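Flevska foam floor tiles, light blue: my review after one winter and one summer

I bought these tiles in January for a small room on the ground floor where the floor is hard and, in the cold months, not friendly at all. I did not find many reviews of the light blue color before I ordered, only of the black one, so I write this for people who are in the same position.

First the facts. The Flevska tiles are sold in packs of 18. Each tile is 64 centimeters on one side, a little more than 2 feet, and you connect them with teeth like a jigsaw puzzle. I ordered 2 packs from Clarklow, because the shop near me had only the gray and the black. Delivery took one week. The boxes were light but very big, so if you live upstairs without an elevator, you should ask somebody to help you with the door.

What I compared before buying

I looked at two other products. The Bundeo mat comes in a roll, one long piece. It is cheaper and it has no seams, but it wants to return to the form of the roll, and a friend told me her corners stayed up for months. I also looked at the Després tiles, which are nicer. They have a surface like woven cloth and they come with straight border pieces in the pack. With Flevska the border pieces are sold separately, and I find this not correct. On the product page the room is shown with a clean straight edge all around, and you must read quite far down before you learn that you pay for it extra.

I decided not to buy the borders. So my mat ends in open teeth on every side. I thought it would disturb me, and for the first week it did. On the side where the floor is plain you do not notice it so much. Where there is a strong color below, each gap becomes a small colored spot and your eye goes there. If you are a person who likes straight lines, buy the borders immediately, in the same order, because the blue is not always exactly the same from one delivery to the next. I read this in the shop's own notes.

Smell

There was a smell when I opened the plastic. It was like new sports shoes. I put the tiles standing against the wall with the window open, and after four days I could sleep in the next room without thinking about it. Now, in August, there is no smell, also when the sun comes in.

Putting it together

The teeth fit well. Press them with the flat hand and then walk over the seam in socks. I made the mistake to start from the middle, and when I arrived at the wall the last row did not fit. Start in a corner. Cutting is easy with a sharp knife and a metal ruler, but you must cut in several light passes. With one strong cut the foam pulls and the edge becomes ugly. I lost one tile this way.

The seams between tiles are thin. From standing height, some of them are only a fine line. The surface looks calm because of this, more calm than I expected from something with a puzzle form.

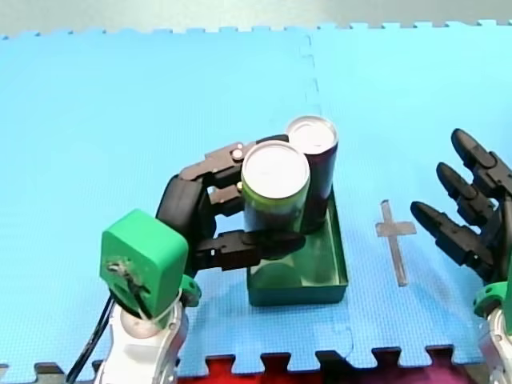 Can you put cans and other heavy things on the foam without leaving marks?

For short times it is fine, but small, heavy items that stay for days will leave a dent, so put a tray or a board under them.

The dents

I want to say more about this point, because it is my biggest remark. The foam is soft enough to be comfortable for the knees, and the price of this comfort is that it remembers things. I had a stool with thin legs in one corner. After two weeks there were deep holes in the tile. I took the stool away, and on Sunday I looked again and the holes were smaller. After one month they were almost gone, but if you put your finger there you can still feel them.

For drinks, a shallow tray with a low wall works very well. The weight is divided over a larger surface, and if something leaks it stays in the tray and does not go into a seam. A glass directly on the foam I do not recommend. It stands, but when a person steps near it, the foam moves a little and the glass moves too.

Cleaning

The surface has a very fine texture. Dust does not go deep, but hair stays on it, and the vacuum cleaner with the rotating brush tries to lift the tiles. Use the head without the brush. For spots I use a cloth with warm water and a small quantity of dish soap. Coffee came off completely. Tomato sauce left a light orange shadow, and I have accepted it.

Please know that water can go through the seams. I spilled half a bottle in spring and I wiped only the top. When I lifted the tiles some days later, the floor below was still wet. Now I always open the seam and dry both sides. It is five minutes of work, and the tile goes back without a problem.

Tape on the foam

Some people want to mark a position on the mat, for exercise or for games with children. I tried it with three types. Cloth tape holds very strong, and when I removed it after a month, it took a thin skin of the foam with it. Paper tape was fine to remove but it came loose by itself in one week. Ordinary packing tape was something in the middle. My advice is to test on the back side of a tile that you have cut, and to pull slowly and low, nearly parallel to the floor.

The color

Light blue is pleasant. It makes the room brighter than black would do, and small lost things, like a screw or an earring, are easy to find on it. It also shows dark dust from shoes. We do not wear shoes on it, but guests forget. If the room is close to a garden door, I would take the gray.

One tile that was next to the window is now a little more pale than the others. I moved it under the shelf. This is an advantage of tiles compared to a roll: you can change one bad piece and the rest stays.

Noise and warmth

My neighbors are not below me, so I cannot judge the noise for them. In the room itself the steps are softer and there is less echo. The warmth is the best part for me. In January I could not sit on this floor for more than a few minutes, and with the foam I sat there all evening to sort papers. In summer it is not too hot, but bare feet stick a little when the air is humid.

What I would change

Put the borders in the pack. Print the direction of the texture on the back, because two of my tiles are turned and in the evening light I can see it. And please make the instructions with larger letters. The paper is the size of a playing card.

My rating

Comfort: 5 of 5
Fit of the teeth: 4 of 5
Resistance to dents: 2 of 5
Cleaning: 3 of 5
Value without borders: 4 of 5
Value with borders: 3 of 5

I would buy them again for a room where people sit, kneel or play on the floor. For a room with heavy furniture I would look for a harder foam, or put the tiles only in the open part and leave the furniture on the floor itself. I have four tiles left from the second pack and I keep them flat under the bed, because the ones I stored standing became a bit curved.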